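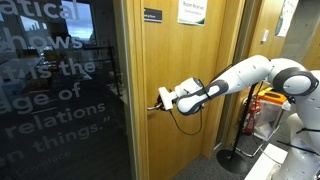

When will the second floor rooms be ready for regular booking?
By the end of September, once the last door hardware is adjusted and the new signs are up.

Progress report to the Urkberg Fund
Cowie Building, second floor meeting rooms
Prepared by Esmaeil Nazari, facilities

Work since the last report

The corridor and room work is mostly finished. The wood doors stayed. We looked at replacing them in the spring, but the veneer was sound and the frames were square, so the money went into hardware and signs. Romeck fitted lever handles to all the room doors on the corridor. Two of the levers were stiff when turned down and came back up slowly. Romeck has adjusted one and ordered a new spring for the other.

The carpet was cleaned in the corridor and in the recesses by the doors. It was not replaced. There is wear at the thresholds, and we expect to ask for new carpet in a later round.

The white lettering on the dark glass, with the Lovelace quotation, was left as it was. Staff asked us to keep it. The cleaning crew has been told to use a soft cloth and no scraper on the letters.

Recesses and safety items

The fire extinguisher and the orange-lid recycling bin share a recess next to one of the doors. The fire inspector passed the location but asked that the bin never be pushed in front of the extinguisher. We will put a floor marking there – the order went to Skosier with the signs.

Notices

Paper notices are still in use on the doors and on the concrete pillar. The "Room Reserved" sheets work well enough, but they get left up after the booking is over and people walk past a free room. The new sign holders have a slider for free and reserved. Skosier has sent one sample, which we approved with a small change to the height of the lettering.

Spending

The grant for this phase allowed $3,783 for door hardware and signs. We have spent $1,643, all of it on the handles and fitting. The sign order will be billed on delivery. The floor marking is a separate charge of $75 and fits within the same line. We are not asking for a change to the budget.

Problems

Delivery of the sign holders slipped by 2 weeks. Bookings have continued with the paper sheets in the meantime – no meetings were moved.

Next steps

Romeck returns to fit the spring and check the closing speed of each door. Signs go up the same week if they have arrived. After that we take down the old paper, touch up the door surfaces where tape has marked them, and send the final invoices with the closing report.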